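What the second robot costs

Priniline runs serviced offices on four floors of a converted printworks, and for most of last year its cleaning budget had one line for machines: a ride-on scrubber, leased, with brushes extra. Since October it has had a second line, and Zineb Amrani, who looks after the firm's buildings, has spent much of the autumn working out what belongs in it.

The robot itself was the simple part. Priniline asked three suppliers – Cerkon, Quintero and Astar – to quote for a two-armed mobile machine that could tidy floors and empty bins after hours. All three offered a monthly hire price and all three prices were close. The differences were further down the page. Cerkon charged for each site visit. Quintero included visits but wanted a two-year term. Astar would hire by the quarter, but billed gripper parts separately, at £122 a set.

Amrani chose Astar for the first trial because she did not want to be tied in. She now thinks the parts are what a buyer should ask about first. Her forecast allowed for one set of fingers a quarter, and she has since doubled it.
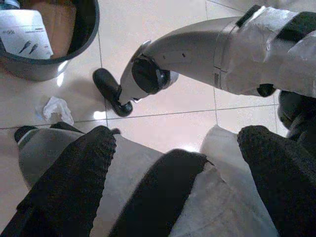

Floor work is where she tells other building managers to begin their sums. It is dull, it happens every night, and the hours are already on somebody's timesheet. It is also awkward to price, as the jobs are so small. A crumpled tissue lying on the tiles a short way from a wastebasket takes a cleaner a moment, and a robot has to bring a rubber-tipped finger down close to the floor to deal with the same thing. Amrani's advice is to pay for a trial on your own floor, with your own bins, before signing for anything longer. Polished tile throws back a lot of light, and she wanted that tested under her lamps and not in a showroom.

Her trial came to £2,983, including delivery and two days of setting up. A further £452 went on things that were in no quote: a socket moved to suit the charger, a door closer changed, and an extra day of training for the evening team. She puts the staff time at nearly 50 hours, most of it in the first fortnight, and says she would have budgeted for half that.

Insurance took longer than expected. The existing policy covered the scrubber by name and nothing else on wheels, so the broker had to write a new clause, and the premium will be looked at again in spring.

Priniline has not decided on a second machine. Two of the four floors are carpeted, and the quotes for those are still coming in. Amrani has asked each supplier to list wearing parts on the front page this time, with prices fixed for the full term.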